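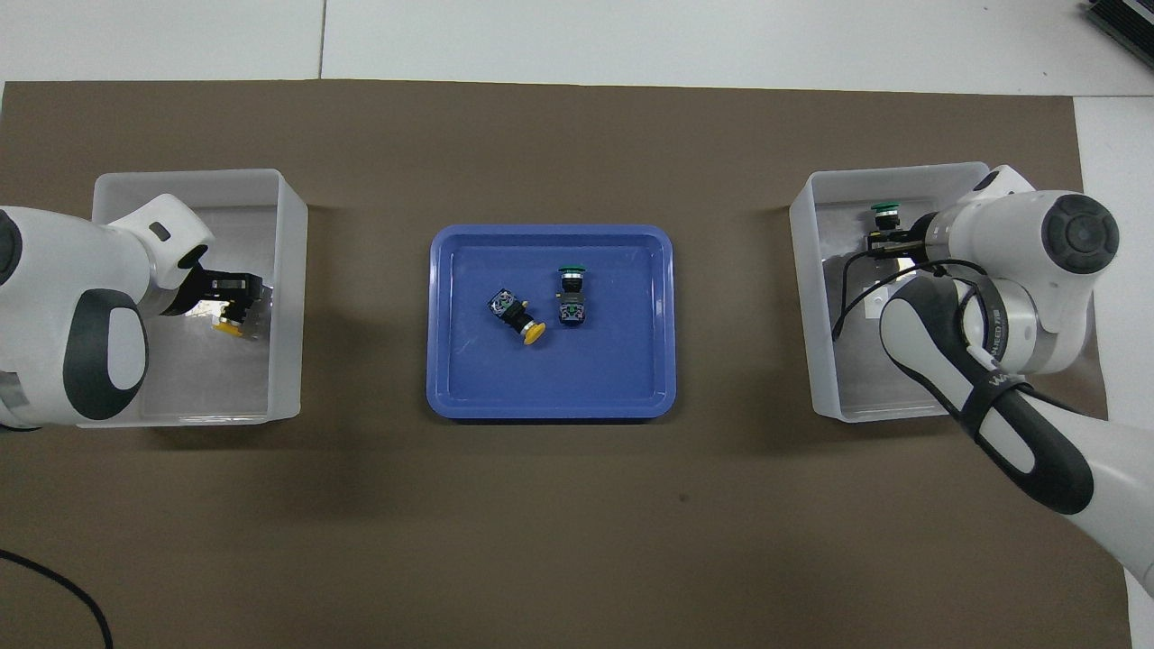 Garkness bench, December, started a little after nine in the morning

I have been meaning to write up the potentiometer and switch drawer business properly, because we have been living out of coffee tins and old jam jars since the move to the Tan building, and every time I need one small part I end up tipping a whole tin out and chasing things across the bench. So the brown mat went down first, the big one, and I can't say enough nice things about it. The bare white top is hard and everything skates on it, and a little capped part that rolls off at the back is gone until spring cleaning. With the mat covering most of the surface you can set things down and they mostly stay set down. The blue tray goes in the upper middle with a gray bin on each side of it, and the tray is only for parts that are being looked at right now - the yellow cap and the green cap, say, with a good gap between them so there is no mixing them up. I like the blue. Black parts show up on it nicely, even the ones with dark caps, and my eyes are not what they were.

The rule we settled on (I say settled, I wrote it on a card and propped it up and there has been no argument so far) is that nothing goes in a bin straight from a tin. It goes tin, tray, bin. It sounds slow, and it is a bit slow, but I tried it the other way on the first tin and had to go back through all of it, which took me most of a morning and a whole pot of tea.

Tin one was the Cletside leftovers. Anyone who was here for the Cletside panels will remember that we over-ordered, and then over-ordered again when the first lot was late. Count after sorting: 317 pieces, all capped, plus 2 that had lost their caps and went in an envelope. I have written the number on the lid and on the inventory sheet. The old sheet said something quite different, and I have crossed that out with one line so it can still be read.

Tin two was the Sturkosska tin, which was in a much sadder state. A lot of bent side pins. I straightened the ones that were only a little off, using the flat-nosed pliers with the tape on the jaws, and the trick that worked best was to hold the body and bring the pin round in two or three small goes. One big push and it snaps, and then you have a very small piece of metal to find and a part that is good for nothing. I lost four that way before I slowed down. Please use the taped pliers if you carry on with this tin, and please put them back on the hook afterward, as I spent far too long looking for them under the window.

About cap colors. For a long time I believed that the color told you what was inside, and I think a few of us did, but I tested a handful on the meter and it doesn't hold across the two tins. Within the Cletside lot the colors are consistent. Between Cletside and Sturkosska they are not, and I found yellow caps in one reading the same as green caps in the other. Caps also pull off and go back on with a thumbnail, so someone could have swapped them years ago for the look of a front panel. Until the whole lot has been metered, please go by the marking on the body and treat the cap as decoration. I have a magnifier on the shelf for this, the one with the wobbly neck, and it helps to tip the part toward the lamp a little, as the pale markings vanish if the light falls on them square.

Small things noticed while working:

Glare. The lamp bounces off anything shiny, and the bottoms of the bins are the worst for it. I moved the lamp back a hand's width and it was better in the afternoon.

Bins. They are deep, deeper than I wanted, and it is easy to leave one small part sitting in a corner when emptying. Run a finger round before you call a bin empty.

Wiping down. A barely damp cloth on the mat is fine. The tray has picked up a few scuffs and they do no harm, so don't go at it with the scouring pad.

Still to do: tins three to six, and the long box from the Tan stores, which according to its own label holds 1754 pieces. I don't believe that label for a moment, but I will count it before I say so to the stores. Drawer 61 is clear and lined for the metered ones. More small envelopes needed, the brown ones with the gummed flap. I have left the bench set up, so if you need the space for the afternoon just slide the tray over gently and let me know which way you slid it.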